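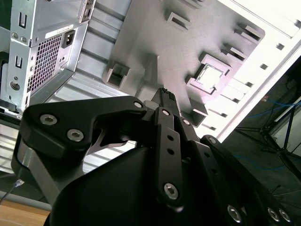 *Gripper heading into the case, power supply on the left.*

3/3/19. Quick one, have to be back at the shop in an hour and the dishes aren't done. Which is sort of the topic.

My sister keeps asking when a robot is going to do her laundry. She asks me because I spend two afternoons a week at Drulura, where Babak Jafarzadeh has an arm on a bench and a pile of old office desktops, and she figures I'd have inside knowledge. I don't. But I've been watching that arm try to put a processor in a socket and I have opinions now.

The short version for anybody in a rush like me: no laundry. Maybe computer guts. Maybe.

Dinesh Navaratnam runs Bakhtiari, the refurb place out past the rail yard in Tultasville. Nearly 400 desktops a month come through there. Same few models over and over, mostly from schools and insurance offices. Lid off, dust out, check the RAM, swap the chip if it's dead or if somebody wants a faster one, new thermal paste, lid on. He has people who do the chip swap while talking about hockey and not looking down much. I've seen it. Lever up, plate up, old one out, new one in, plate down, lever down. Under a minute if you don't count the paste.

So that's the chore. Boring, small, same every time. You'd think perfect for a machine.
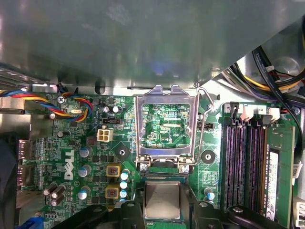

*Processor in the fingers, load plate up, one stick of RAM in and three slots empty.*

What gets me is how much of the job isn't the chip. The chip is flat and square and hard, it's about the friendliest object you could hand to a robot. It's everything else. Drive cage hanging over the board. Cables wherever the last guy left them. A retention lever that's basically a bent bit of wire, and if you come at it from a bad angle it just springs. My own hands know to tuck a power cable behind something before I start. I never learned that, I just got annoyed enough times. How do you write "get annoyed" into a program?

And the sockets. If you've ever bent a pin on one of those you know the feeling, stomach goes right down. Board's scrap unless you've got a magnifier and a steady hand and a free evening. A person lowers the chip, feels it sit, and lets go. If it doesnt sit they give it a tiny nudge, no force at all. Babak's arm has to get most of that from cameras. He's tried a few different ways of letting go and says the letting go is worse than the picking up, which surprised me. I'd have bet the other way.

Numbers, for those who like them. Last batch was 36 tries, the whole thing, pick up off the board and set into the socket. 11 were what Dinesh would call shippable. The rest were a mixed bag: dropped on the board, set down crooked, picked up at a tilt and then it just sort of hovered until Babak hit stop. No bent pins in that batch, to be fair, mainly because he stops it early. He's very quick on that button.

11 in 36 sounds terrible. It'd get you fired from Bakhtiari by lunch. But in January it was none, and I was there for the none. So I don't know. I'm not selling anything, make of it what you like.
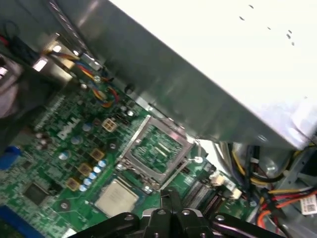
Could a shop like Dinesh's use one of these right now?

For the chip swap, it couldn't. It's too slow and somebody has to stand beside it, so you've paid for the arm and the person too. Dinesh thinks the first thing he'd hand over is pulling lids and sorting RAM into trays, where a drop costs him nothing much.

He's pretty calm about it all by the way. I expected him to be either scared or excited and he was mostly interested in the fingers. Asked what they'd do with greasy metal. Asked how you clean them. Then he asked whether it could do the CPU with the board still in the case, because taking boards out is where all the time goes, and Babak said that's the whole point, in the case, otherwise why bother. They got along great after that. I went and got coffees.

OK so back to the house. People mix these up I think, factory chores and home chores. A welding robot has its part clamped in the same spot all day long. A refurb bench is halfway, you know it's a desktop and you know roughly where the socket will be, but the cables are a surprise. My kitchen is all surprise. There's a sock in there right now! A machine that can do 50 chips in a row has still never met my cutlery drawer, with the whisk that jams it.

I do own one household robot, a Prisex floor thing I bought secondhand. It does the hall nicely. It also eats the tassels off the rug and then beeps in a corner till I come free it, and I've caught myself tidying the floor *before* it runs so it won't get stuck. Which means I'm doing a chore so the robot can do a chore. My sister laughed at me for a good while about that. Still use it though.
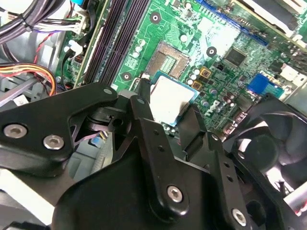

*Chip pinched by its edges, socket still empty.*

Things I'd want before I believed in any of it, home or shop:

- it knows when it's got a bad grip and puts the thing down again on its own
- it can move a cable out of the way and then *leave* it there
- somebody can walk off and make lunch
- fixing it's mistakes takes less time than doing the job myself

The third one is the big one for me. A dishwasher is great because I leave the room. Babak can't leave the room yet. He eats his sandwich with one hand near the stop button.

He wants to try a softer pad on the fingers next, and slow the last bit of the descent way down. Also a different desktop, smaller case, tighter, which seems mean to me but he says that if it only works in one model it doesn't work. Will post the tally in the comments when I have it, probably later in March if the bench is free.

Right, gone. Dishes can soak.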